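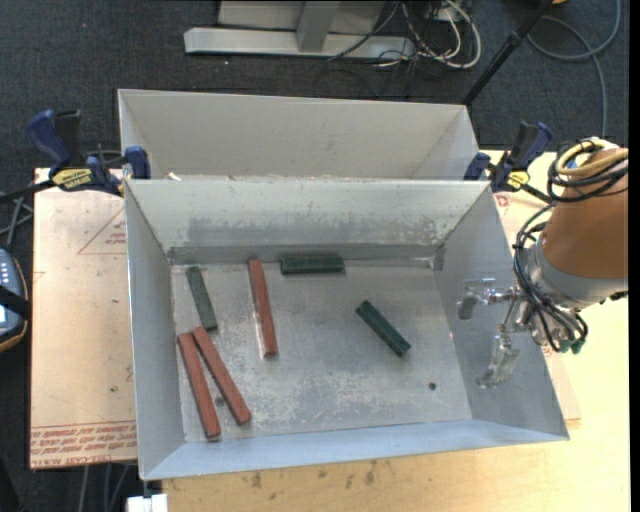
Most of what I know about keeping a bin-picking cell alive I learned from one wrist cable. It belonged to the arm in the Vomex shop in Mulldale, and it quit on us in March, right in the middle of a run (of course it did!). The cell itself is nothing fancy – two sheet-metal bins on a wooden tabletop, held at the sides with bar clamps, and a handful of green and reddish-brown blocks for the gripper to go after. All those thin black cables looping under the wrist are where I'd tell anyone to look first.

I had spent a whole morning blaming the software. The gripper would open fine, then go deaf, then wake up again 15 minutes later as if nothing had happened. Štěpánek, the little repair firm we use, told me over the phone to wiggle the loop by hand with the arm powered down and a meter on the line. Bingo – the reading jumped all over the place.

The swap took about 30 minutes, most of it spent coaxing the old connector out. Leave more slack than looks tidy, then turn the wrist slowly through its full range and watch for anything pulling tight. I skipped that once and had to do the job over.

After that comes the boring part, which I kind of love. Check the clamps, because a bin that creeps even a little throws off every pick near the walls. Wipe the fingertips. Run the Dandero calibration routine, all 17 poses of it, and don't lean on the table while it's going (guilty!).

We got 154 clean picks that evening before I went home. I'm ordering two spare cables this time, and they're going in the drawer with the clamp pads.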